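3.2. Recogida de demostraciones: a mano y a distancia

Llegamos a la parte que más me ha costado escribir, porque es la parte en la que más nos equivocamos. En la sección anterior conté cómo elegimos las tareas de tejido blando (levantar, extender, doblar por la mitad) y ahora toca explicar cómo se las enseñamos al brazo. Usamos dos vías. La primera es la enseñanza cinestésica de toda la vida: el operador agarra el brazo con las dos manos, lo lleva por donde quiere que vaya y el controlador va apuntando las posiciones articulares. La segunda es la teleoperación con Lurix, nuestro mando maestro, una réplica pequeña del brazo que se mueve con una sola mano y que lleva un gatillo para abrir y cerrar la pinza.

Yo empecé el proyecto convencidísima de que la vía manual iba a ganar. Me parecía más natural, más directa, y además el operador nota el peso del brazo y el tope de la mesa. Con piezas rígidas sigo pensando lo mismo (los resultados del apéndice B van por ahí). Con tela la cosa cambia muchísimo, y cambia por un motivo bastante tonto: para guiar el brazo con las manos hay que ponerse delante, y quien se pone delante tapa la luz, roza la prenda con la manga y, lo peor de todo, mira la tela con sus propios ojos desde un ángulo que el robot no va a tener jamás. El operador corrige con una información que la política no recibe. ¡Y corrige muy bien! Las trayectorias salían preciosas y luego no había quien aprendiera nada de ellas.

En total grabamos 1.471 demostraciones, de las que 326 son cinestésicas y el resto teleoperadas. La desproporción no estaba en el plan. Empezamos a partes iguales y a mitad de campaña, viendo las primeras curvas de entrenamiento, decidimos seguir solo con el mando. Lo aviso ya para que nadie lea la comparación de la sección 5 como si fuera un experimento equilibrado: para las tablas comparativas submuestreamos el conjunto teleoperado hasta igualar los tamaños, y el conjunto completo lo reservamos para el modelo final.

El protocolo de teleoperación es este. El operador se sienta de espaldas a la mesa de trabajo, con el mando Lurix sujeto al borde de su propio escritorio, y ve únicamente dos ventanas en el monitor: la cámara fija de arriba y la de la muñeca. Nada de girarse. Al principio dejábamos que la gente mirara de reojo y se notaba enseguida en los datos, con correcciones que no tenían ninguna causa visible en las imágenes. Rutilio Ponce, que hizo una buena parte de las sesiones, pidió que pusiéramos un panel entre el escritorio y la mesa para quitarse la tentación, y el panel se quedó hasta el final.

Cada episodio arranca con la pinza abierta en una posición de reposo y con la prenda soltada desde cierta altura, de cualquier manera. El operador pulsa el pedal, hace la tarea y vuelve a pulsar. Si se le cae la tela puede volver a intentarlo dentro del mismo episodio, y esos reintentos los conservamos todos. Fue una discusión larga en el grupo. Una parte del equipo quería demostraciones limpias, sin titubeos, y la otra (en la que estaba yo) pensaba que un robot que solo ha visto agarres perfectos no sabe qué hacer cuando se le escapa el borde. Ganamos por cansancio del contrario, creo, aunque los números de la sección 5.3 nos acabaron dando algo de razón.

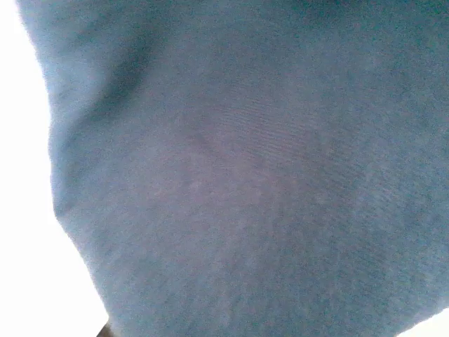
Figura 4. Cámara de muñeca durante la manipulación de tejido.

La cámara de muñeca merece un párrafo entero, porque es de donde sale casi toda la información de contacto y también casi todos los disgustos. La nuestra va montada muy cerca de la pinza, y eso con tela tiene un precio: en la figura 4 el tejido gris azulado se come casi toda la imagen, y lo que queda para orientarse es el borde curvo contra el fondo blanco de la izquierda, un pliegue en diagonal en la parte de arriba y una puntita oscura abajo, que probablemente sea el extremo de un dedo de la pinza. Un codificador visual preentrenado con fotos de objetos enteros no saca gran cosa de una vista así. Un operador humano, en cambio, se las apaña con ese borde y ese pliegue mucho mejor de lo que yo esperaba, y cuando les preguntábamos en qué se fijaban casi siempre respondían lo mismo: en por dónde va el contorno y hacia dónde cae la sombra. De ahí salió la idea de añadir la cabeza auxiliar de contornos que describo en 4.1.

Probamos a separar la cámara de la pinza con un soporte más largo. Se veía más tela, sí, pero el soporte tropezaba con la mesa en los agarres rasantes y los operadores empezaron a entrar con el brazo inclinado para evitar el golpe, una maña que la política copió con un entusiasmo admirable. Volvimos al montaje corto. También jugamos con la exposición: con el fondo tan claro, la exposición automática se ponía a bailar cada vez que la tela entraba o salía del campo, así que la fijamos a mano al comienzo de cada sesión y aceptamos que el fondo saliera quemado. Para lo que queremos, un fondo quemado hasta ayuda - el contorno de la prenda se separa mejor - y lo que nos interesa conservar es el sombreado de los pliegues.

Otro asunto es el retardo. Entre que el operador mueve el mando y ve el efecto en el monitor pasa un ratito, poco, pero con tela se nota, sobre todo al levantar. Quien teleopera por primera vez tira hacia arriba, no ve que la tela responda, tira más y acaba con la prenda fuera del plano. Con la práctica todo el mundo aprende a hacer una pausa después de cerrar la pinza, una especie de «espera a ver si la tengo». Esas pausas son un quebradero de cabeza para la clonación de comportamiento, porque el modelo ve muchos fotogramas seguidos con acción casi nula y descubre que quedarse quieto es una estrategia estupenda. Las recortamos con un umbral de velocidad, pero dejamos siempre un tramo corto detrás de cada cierre, porque si lo quitábamos entero el robot levantaba antes de tener el agarre hecho.

En cuanto a las personas, los operadores venían de dos sitios: del taller de Giserholm, donde tienen mano con textiles y ninguna experiencia con robots, y de nuestro propio laboratorio, donde pasa justo lo contrario. Cada operador nuevo hacía 22 episodios de práctica que no entran en el conjunto de datos. Mi apuesta era que los del laboratorio irían por delante durante todo el estudio y me equivoqué otra vez (ya llevo unas cuantas en esta sección). La gente de Giserholm tardaba más en hacerse con el gatillo, pero en cuanto le cogían el punto buscaban el borde de la prenda antes de cerrar, mientras que los nuestros pellizcaban el bulto más cercano y luego ya verían. Las políticas entrenadas solo con datos del taller extienden mejor; las entrenadas solo con los nuestros levantan más rápido y dejan la prenda hecha un gurruño.

Esa diferencia de estilo nos obligó a etiquetar cada demostración con su operador y a darle la etiqueta al modelo como condición. Sin ella, la política promediaba las dos maneras de agarrar y acababa cerrando la pinza en tierra de nadie, a medio camino entre el borde y el bulto. Con la etiqueta puesta, en ejecución pedimos siempre el estilo de Giserholm y listo. Reconozco que no es muy elegante. Dhillon, la herramienta que usamos para revisar y segmentar los episodios, ya guardaba el dato de quién había grabado qué, así que la solución nos salió casi gratis.

La revisión la hicimos en dos pasadas. En la primera, Dhillon marca de forma automática los episodios con saltos en las articulaciones, fotogramas perdidos o marcas de pedal que no cuadran. En la segunda los miramos nosotros, a velocidad doble y con bastante café. No descartamos ningún episodio por feo, solo por roto. Los que terminan con la tela en el suelo también se quedan, marcados como fallo, y los usamos para entrenar el detector de éxito de la sección 4.4.

Por último, unas palabras sobre el coste, que es lo que más me preguntan cuando enseño este trabajo. La enseñanza a mano cansa. El brazo Drornent en modo de compensación de gravedad parece ligero durante los primeros minutos y luego deja de parecerlo, y en las sesiones largas las últimas trayectorias eran visiblemente más bajas y más torpes. El mando, al ser pequeño, cansa menos el hombro y bastante más la vista. Pusimos un tope de 400 episodios por operador en toda la campaña para que ninguna mano pesara demasiado en el conjunto, y dentro de cada sesión intercalamos las tareas en orden aleatorio, de modo que el cansancio no cayera siempre sobre el doblado. Los episodios cinestésicos, por si alguien quiere pelearse con ellos, van incluidos en el mismo formato y con las mismas etiquetas que los teleoperados, y el único campo que les falta es el del gatillo, que hemos reconstruido a partir de la apertura medida en la pinza.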